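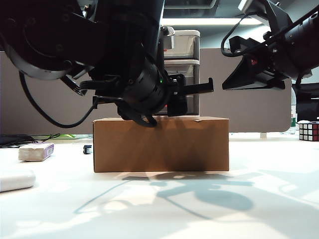 By the Aguirre Business Desk
Posted March 9, 2021

Mail-order housewares seller Kullirer will stop using printed cartons this month and send its orders in plain brown cardboard boxes, the company told customers in a notice mailed with its spring price list.

The change covers everything shipped from the company's packing room in Aguirre. Kitchen goods, table linens and small lamps will all go out in the same plain stock, in three sizes. Until now the company has used seven different cartons, five of them printed in green with the company name on two sides.

Kullirer said the new boxes are made by Prestier, which has supplied its inner packing paper for several years. The cardboard is uncoated and carries no printing apart from the maker's stamp on the bottom. An address label and a return slip are the only other things that will go on the outside.

"Most of our customers open the box in the kitchen and flatten it the same day," the notice reads. "We would like it to be a box they can use again."

Reuse is the main reason the company gives for the switch. In a survey it sent out last fall, customers were asked what they did with the carton after unpacking. A large share said they kept it for storage, for moving or for sending a package of their own. Many of those people also said they turned printed boxes inside out or covered the printing with paper before mailing them again.

The smallest of the new boxes is a flat one meant for linens, cutting boards and trays. The middle size is wide and low and is expected to carry most orders. The largest will be kept for lamps, stockpots and orders with several items in them. Gift sets that came in a lidded carton will now be wrapped in tissue and placed in the middle size.

Customers who pay for gift wrapping will still get it. The wrapped item goes inside the plain box, and the price stays the same.

The company has been testing the boxes since January with 3,000 orders, all of them sent to addresses in the western half of the country. It said breakage in that group was no higher than in orders sent in the old cartons. The most common complaint had to do with the tape. Some customers wrote that it pulled up the top layer of the cardboard when they peeled it back, leaving a torn patch that was hard to label over.

In response, Kullirer is moving to a paper tape with a water-based glue called Pirnodach. It is meant to be slit along the seam and left in place. The notice asks customers to cut the tape with a short blade or the tip of a pair of scissors and not to pull it. Boxes opened that way can be closed again with a second strip laid over the first, and the paper tape can go in the recycling bin along with the cardboard.

Orders packed before the new tape arrives will be closed with the old plastic tape. The company did not say how long that supply would last.

Flaps were another point raised during the test. The first batch of boxes had top flaps that met in the middle with no overlap, and packers found that the edges creased when a box was filled too high. Prestier has since made the flaps a little deeper on the middle and large sizes. The small size has not been changed. Boxes from the first batch are still good to ship and will be used until they are gone, so customers may get either kind during March.

A creased or slightly torn flap does not mean that an order was opened on the way, according to the notice. Customers should look at the tape first. If the strip along the seam is whole, the box is as it was when it left the packing room. If the tape has been cut or a second kind of tape has been put on top, the company asks to be called before the contents are unpacked.

Inside the boxes, less will change. Glassware will still be wrapped in two layers of paper, with crumpled paper below it and above it. Pots and pans get one layer between nested pieces. The plastic air pillows that the company used in larger cartons have been dropped, and paper takes their place there as well. Table linens have been shipped in a clear bag up to now and will keep that bag, which protects them if a box is left out in the rain.

The return slip moves from the inside of the lid to the outside of the box, under a clear pocket next to the address label. Customers had reported throwing it out with the packing paper. To send something back, they can reuse the same box, put the return slip over the old label and drop it off as before. Returns in other boxes will also be accepted as long as the slip is included.

Kullirer will also begin selling the boxes by themselves. A single middle-size box will cost 50 cents at the company's counter in Aguirre, and bundles will be sold flat for people who are moving or clearing out a house. The counter will not deliver boxes or ship them to other towns. Buyers need to bring a vehicle that can take the bundles lying down, as they bend at the fold lines if they are stood on end and tied.

Used boxes can be handed in at the same counter. They have to be dry, free of food stains and flattened, and the old label should be removed or blacked out. Boxes with a missing flap will be taken for recycling only. Those in good shape go on a rack by the door, where anyone may take them at no charge. There is a limit of 100 boxes for each drop-off, which the company said was set with offices and stores in mind.

Other makers' boxes are welcome on the rack if they are plain brown and in one of the common sizes. Waxed produce boxes, pizza boxes and anything with a plastic lining will be turned away.

The company offered some advice for households that plan to keep the boxes for storage. Heavy items such as books and canned goods belong in the small size. The middle size holds folded blankets, baking pans or toys well, but the bottom seam should get a second strip of tape if the box is going to be carried. The largest size should not be stacked more than two high. Cardboard kept in a basement or garage does better on a shelf or a pallet than on a bare concrete floor, and boxes that have been damp once should not be trusted with anything heavy again even after they have dried.

Labeling is easier on the new stock, the notice adds, as a felt-tip marker shows up well on the plain surface. It suggests writing the contents on one short side and the top, so that the box can be read both on a shelf and on the floor.

No jobs in the packing room will be affected by the change, Kullirer said. Shipping rates and delivery times stay where they are. The green printed cartons that are left over will be used for transfers between the company's own storerooms and then recycled.

The boxes go on sale at the counter later this month, once the deeper-flap version is in stock. The rack for used boxes is already open during normal counter hours. Customers with questions about a damaged box or a missing return slip can call the number printed on their packing list.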